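Keeping the Fingers Honest

A hand-held gripper has an easy life on paper. It carries no motor, and the person holding it supplies all the force. At Muka, a small shop in Wiselholm that builds and looks after these tools for labs training robot arms, the workbench tells a different story. Most of what comes back for repair has play in the joints.

Each finger rides on parallel bars, so that the pad at the tip keeps its angle as the hand opens and closes. The bars turn on pivot screws, and the screws are where the trouble begins. Too tight, and the fingers stick partway. Too loose, and the pads meet out of line, which ruins the recorded finger position long before the user feels anything wrong.

The shop checks each tool after every 20 hours of use. The screws come out one at a time, starting with the left side. Each gets a wipe, a drop of medium thread lock and a slow turn back in until the bar just stops rattling. Then it is backed off a hair. There is no torque figure for this step. The technicians go by feel, and a new hire usually spends some six weeks on scrap linkages before touching a customer's tool.

Pads are simpler. They are cleaned with alcohol and a lint-free cloth, left to dry and checked for glazing. A pad that has gone shiny at the tip gets replaced, and so does its partner, even if the partner looks fine.

After that comes fruit. The shop has steel test cylinders in a drawer, but they are all the same shape and they never bruise. An orange is heavy for its size and has a skin that shows a slipping pad at once.
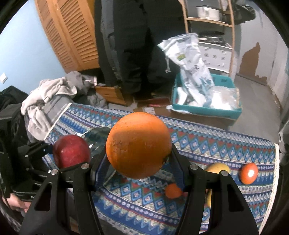 An orange held between the pads of a hand-held gripper, with a second gripper at left.

Grippers used in pairs are serviced in pairs. If one is stiffer than the other, the operator's hands start to compensate, and the habit ends up in the data. The technician works both together, passing fruit from one to the other, and listens for clicks from the linkage. A click on opening usually means a worn bushing. A click on closing is more often a bent bar.

Spare bars come from Cudier, cut in batches and drilled in house. The drilling fixture, known in the shop as Bạch, was rebuilt on 02/11/2021 after its locating pin wore down by 2 tenths of a millimeter. Every bar made on it during the six weeks before that was pulled and measured again. Most were kept. The rest hang on a wire by the drill press, where new hires pick through them for practice.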